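Speaker notes: warming up and cooling down in mixed-ability grappling classes
Coaches' evening, Wurcombe sports hall, 19 October 2023
Speaker: Digby Quinlan

Start on time. Slides go out afterwards, so no need to read them aloud.

1. Opening

Say who I am and which classes I take: the evening beginners at Wurcombe and the open mat at Stumstead. Saulius Vaher takes the juniors at both and will answer anything on under-16s at the end.

Scope of the talk. The first part of a class and the last part of it. Not technique, not competition weight, not strength work outside the hall. Thirty minutes with questions.

The case to put: most clubs in the room use a warm-up inherited from whoever taught the coach. It is often too long, it is often general fitness work under another name, and the same routine is given to a 19-year-old blue belt and a 50-year-old in a second week. I used one like that for years, so say so.

2. What the warm-up is for

Raise body temperature. Take the joints through the range they will need in the next hour. Rehearse the movements that the lesson depends on. Let the coach see who is stiff, tired or carrying something.

The last of these is the one that gets dropped. If the coach is on the phone or laying out mats during the warm-up, the information is lost. At Stumstead we moved the sign-in sheet so that it is finished before the line-up. Mention this briefly and move on.

3. The old format

Slide 4. Laps, star jumps, press-ups, sit-ups, neck bridges, static stretching, then drills. When timed, the whole block ran to almost 30 minutes of a 90-minute class. Two problems.

First, load. Beginners reached the technical part already tired in the grip and the lower back. Their drilling was poor and they fell badly.

Second, relevance. Laps do not prepare the hips for guard work. Press-ups do little for someone about to practise a hip escape.

Neck bridges need a minute of their own. I no longer put them in a general class. Anyone who wants neck work can be shown it separately, starting with hands-on-forehead resistance and building slowly. Expect disagreement from the wrestlers. Do not get drawn in here; take it in questions.

4. The present format

Four blocks, 12 minutes in total.

Block one, three minutes. Walking, then light jogging, then sideways steps and changes of direction on a call. No sprinting. Floor space is shared, so everyone goes the same way round.

Block two, three minutes. Joint work standing: neck turns, shoulders, wrists, hips, knees, ankles. Wrists get more time than people expect. Fingers are opened and closed against light resistance from the other hand.

Block three, four minutes. Floor movement. Bridging, hip escapes, technical stand-up, forward and backward shoulder rolls. Anyone new does the rolls from kneeling. Anyone with a neck or shoulder complaint leaves the rolls out and repeats the hip escapes.

Block four, two minutes. Partner work at low effort on the theme of the lesson. If the lesson is guard passing, one person stands, the other keeps the feet in the way, and neither tries to win.
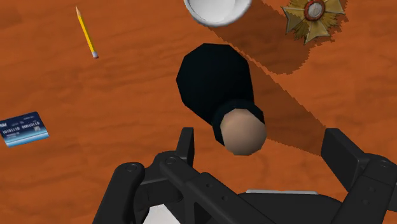
Blocks two and three can be swapped in a cold hall. Wurcombe is unheated until the boiler is put on in the autumn, and there we lengthen block one to five minutes and take the extra from block two. In August the reverse applies: shorten block one and put a water break before block four.

Point out that none of the blocks is meant to be hard. By the end, people should be able to speak in full sentences. A class that wants conditioning can have it, at the end or on another night, labelled as such.

5. Pairing

Block four is also where pairs are set for the first drill, so pair with care. Size first, then experience. A beginner goes with a steady higher grade, never with another beginner for anything that involves a fall or a joint lock.

The Arboleda method: some will have seen it. Everyone changes partner on the whistle until the coach stops the rotation. It works well in a settled group. I would not use it where more than a handful are new, as the coach cannot control who ends up with whom.

Tapping is rehearsed in this block at every beginners' class. Tap on the partner, tap on the mat, say it aloud. Allow 30 seconds.

6. Cool-down

Five minutes, and it has to be protected. If sparring overruns, cut a round.

Slow walking, then seated stretches held without bouncing: hamstrings, hips, chest, forearms. Quiet enough that someone can report a knock. Ask directly, "Anyone hurt, anyone not sure?" The second half of the question gets more answers than the first.

Head knocks. Anyone with a suspected concussion stops at once, does not return that session and does not drive home. Write it in the book. Repeat this line even if time is short.

7. What we logged

Slide 9. The log covers 155 classes across the two halls and was kept in the ordinary accident book with one extra column for the point in the class. Strains in the first half hour dropped from 21 in the old-format classes to 8 in the new-format ones.

Be careful with this. It is a club log, not a study. Attendance was not the same in both periods and the mats at Stumstead were replaced between them. The figures support carrying on with the format and will not bear more weight than that.

8. Kit and floor

Only if there is time. Jewellery off, nails short, tape over rings that will not come off. Check mat joins before block three, as rolls are where a toe finds the gap. Hititz mats from the hire store shift on a varnished floor and need checking again halfway through.

9. Questions

Likely ones: neck bridges, static stretching before class, late arrivals.

Late arrivals do blocks two and three on their own at the side and join at the next change of partner. They do not go straight into sparring.

Junior questions go to Saulius. Handouts are on the table by the door, and the spare copies go back to Stumstead.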